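How an App Remembers Things

An app is a set of instructions that a computer follows. While it runs, it keeps what it needs in memory, a fast store that is wiped when the power goes off. Anything to be kept longer must be saved to storage, where it stays until it is deleted.

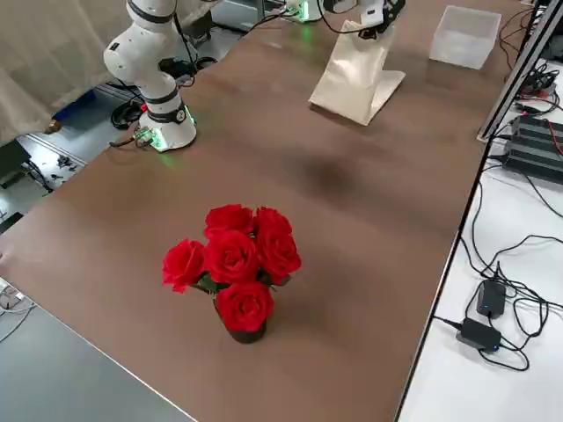
Memory is divided into small places, and each place has a number called an address. The app puts a value in a place and uses the address to find it again. A value can be a number, a word or a single yes or no. To record the red roses in the dark vase, an app might store the word "rose" in one place and the word "red" in the next. A picture needs far more places than a word does.

Every app that is open uses part of the memory. If too many are open, the computer slows down.
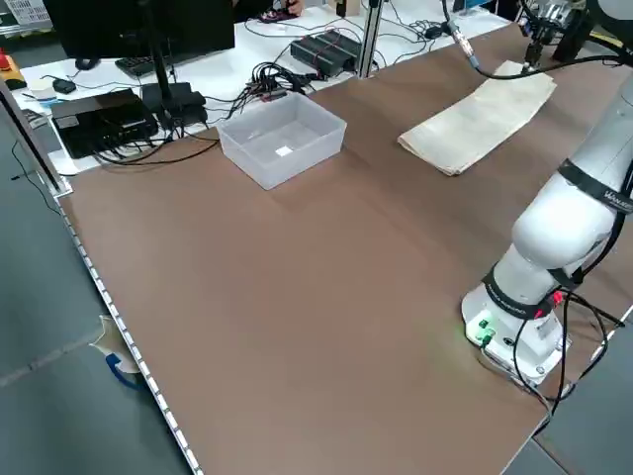 Anayeli asks whether closing an app deletes her drawings. It does not, provided they were saved first. Closing an app clears its part of the memory and leaves storage alone. Pitelex, a drawing app, saves every 2 minutes, so at most the last 2 minutes of work can be lost.

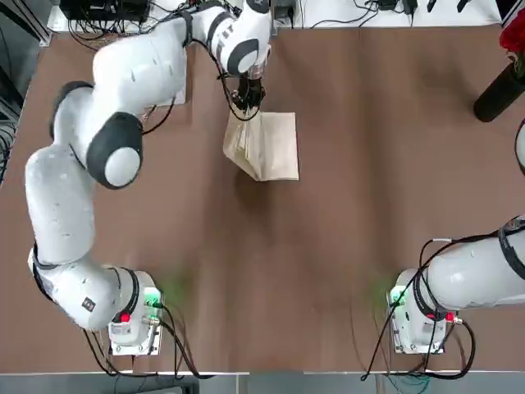
Orestis Theodorakopoulos
Software writer, Floststead Junior Pages

Saved work is kept in files. A file has a name, a size and a date. A short story of 2,000 letters makes a small file. A song makes a much larger one.

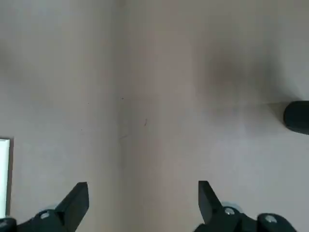 Files can be made smaller by compression. The app looks for parts that repeat and writes them once, with a note of how often they occur. A row of 14 blue dots becomes "blue, 14". A plain beige-grey surface with a faint line down it squeezes well, as neighbouring dots have nearly the same colour. A busy pattern squeezes less.

Words to know
Address: the number of a place in memory.
Compression: making a file smaller.
Storage: where saved files are kept.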